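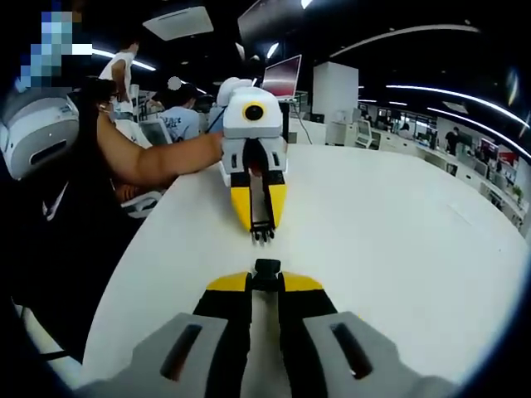

Guides > Workplace Automation > Moving a Bench Task to Recorded Handling

Filed under: Automation on the Floor

This guide covers the changeover of one manual bench task to automated handling, from the first recorded demonstrations to the new shift layout. It is based on the small-parts sorting task at the Fuvbridge site, where operators now record the work with hand-held grippers and the Tadness cell runs the repeat portion.

1. Pick the task

Choose a task with a fixed start and a fixed end. At Fuvbridge this was moving molded caps from a tray to a fixture, 16 caps per tray. Leave out any step that needs two operators to agree on a result, such as grading surface marks. Those steps stay manual.

2. Set up the table

Clear the work area and mark the tray position with tape. Set the chair height before the session and do not change it between runs. Keep the laptop on the far side of the table, where the operator can read the status line without turning away from the work.

3. Record the demonstrations

Operators who do the task every day should record it. Engineers tend to move too slowly and pause in places where an operator would not. Hold the gripper by the body, close the fingers fully on each pick, and open them fully on each release. Partial closures were the main reason for rejected runs in the first batch.

Plan on 80 runs per operator. Stop for a break after each full tray set. The grip is heavier on the wrist than the hand tool it replaces, and recording time counts as normal working time under the site rules.

4. Review and reject

Load the runs into Grernumik and sort by duration. Check the longest and shortest first. From 1352 runs, the Fuvbridge team rejected 378. Have the operator who recorded a run sit in on its review – a movement that looks like an error is often a correction for a bent tray.

5. Change the job sheet

Update the job sheet before the cell goes live. At Fuvbridge the bench role lost most of its picking and gained three duties:

- loading and squaring trays
- clearing stopped cycles
- recording new runs when a part changes

Clearing stopped cycles needs sign-off training. Without it, operators wait for a technician and the time saved is lost. The pay grade was revised in January, after the duties had already changed. Do this earlier.

6. Keep the manual bench

Leave one bench in working order next to the cell. The Nyitrai line removed its bench in the first month and had to rebuild it for short orders. Rotate operators through the manual bench so that the skill is kept and future recordings stay usable.

Last revised 10/28/25

Previous | Next | All guides | Contact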